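Piątek 食器語彙コーパス README

概要

Piątek は、日本語の中古食器・台所用品の出品文から器の名称を抜き出し、表記ゆれを正規化したテキストコーパスである。収録文は4,000件、見出し語は596語。用途は形態素解析器の辞書拡充、検索クエリの同義語展開、商品分類器の評価を想定している。画像データは配布物に含まない。

版と変更点

現行版は第2版。初版からの主な変更は次のとおり。
・「小鉢」と「小丼」を別見出しに分離した。
・「ボウル」「ボール」「ボール皿」の正規形を「ボウル」に統一した。
・産地名を含む複合語（例：有田小皿）を、産地と器種の2トークンに分割した。
・初版で重複していた出品文を削除し、同数を新規に補充した。

ファイル構成

corpus.tsv　本文とラベル。タブ区切り、UTF-8、改行はLF。
lexicon.tsv　見出し語、読み、正規形、上位分類。
splits/　学習用、開発用、評価用の文IDリスト。
guideline.txt　注釈基準の全文。
CHANGES　版ごとの差分。

評価用は500件で、初版の評価用とは互換性がない。初版の数値と比較する場合は、初版のsplitsを取得し直すこと。

corpus.tsv の列

1列目 sent_id　文ID。先頭の英字が収集元の区分を示す。
2列目 text　出品文。電話番号、住所、個人名は伏字に置換済み。
3列目 spans　器名の開始位置と終了位置。文字単位、0起点、終端は含まない。複数ある場合はセミコロンで区切る。
4列目 norm　正規形。spansと同じ順序で並ぶ。
5列目 flag　注釈者間で判断が割れた文に D を付す。それ以外は空欄。

text 列の半角カナは収集時のまま残してある。NFKC正規化を先に適用するとspansの位置がずれるため、必ず切り出し後に正規化する。

収集

収集元は古道具店 Tumer と卸売業者 Dravard の在庫台帳で、いずれも書面で再配布の許諾を得ている。台帳は店員が手入力したものであり、誤字、送り仮名の省略、単位の欠落が多い。誤字は修正していない。修正候補はlexicon.tsvの備考欄に記載した。

台帳のうち、器名を一つも含まない行（送料、梱包材、返品処理など）は除外した。同一商品の再出品は、本文が完全一致する場合に限り一件にまとめた。句読点だけが異なるものは別の文として残っている。

注釈

注釈基準の作成は Raghda Nimri、注釈は Yeison Chávez と Lucero Quispe、不一致の裁定は Wilmer Marulanda が担当した。二名が全文を独立に注釈し、裁定後のラベルを正解としている。裁定前のラベルは配布していない。

判断が割れやすかったのは以下の類型である。
・用途名と形状名の併記。「取り皿（浅鉢）」は両方をspanとし、正規形は形状名を優先する。
・数助詞の付着。「茶碗五客」は「茶碗」のみをspanとする。
・蓋の扱い。「蓋物」は一語、「蓋付き碗」は「碗」のみ。
・サイズ接頭辞。「小」「中」「大」は、lexicon.tsvに立項がある場合だけspanに含める。
・色名。「白磁鉢」の「白磁」は材質として扱い、spanに含めない。

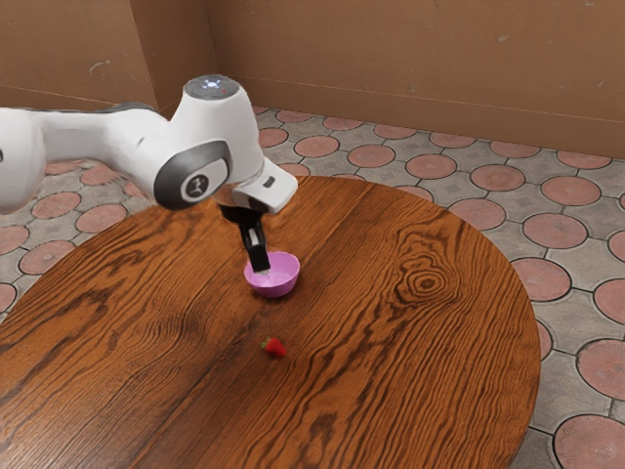

「鉢」と「ボウル」の境界は、材質や寸法によらず出品文中の表記に従う。出品者が「鉢」と書いていれば鉢、「ボウル」と書いていればボウルとする。一文中に両方が現れる場合は、それぞれを独立したspanとし、正規形も別に与える。lexicon.tsvでは両者の上位分類がともに「深型」となるため、器種の粗い分類が目的であれば上位分類の列を使うほうがよい。

前処理ツール

付属スクリプト cikar は、spansの切り出しと正規形の付与を行う。標準入力からTSVを受け取り、標準出力に文ID、表層形、正規形の三列を書き出す。

cikar --lexicon lexicon.tsv < corpus.tsv > out.tsv

--strict を付けると、lexicon.tsvに存在しない表層形に達した時点で終了コード2を返す。既定では未知語をそのまま出力し、標準エラーに文IDを書く。--skip-disputed を付けるとflag列が D の行を読み飛ばす。

既知の問題

・「猪口」と「ちょこ」の読みが統一されていない。
・漆器の語彙が少ない。二つの収集元がいずれも陶磁器中心であるため、椀類の評価には向かない。
・「鍋」は台所用品として収録しているが、「土鍋」の上位分類が「鍋」と「陶器」で揺れている。次版で「鍋」に統一する。
・地方名の異表記は網羅していない。
・一部の行末に全角空白が残る。spansの位置には影響しない。

利用条件

研究および教育目的の利用は無償。商用利用は事前に連絡すること。派生物を配布する場合は、版番号と変更内容を明記する。伏字部分の復元を試みることは認めない。

問い合わせ

管理者は Yesenia Sánchez。ラベルの誤りを報告する際は、文ID、該当するspan、提案する正規形を一行ずつ記載する。guideline.txtの該当節番号も添えること。六月までに届いた報告を次版に反映する。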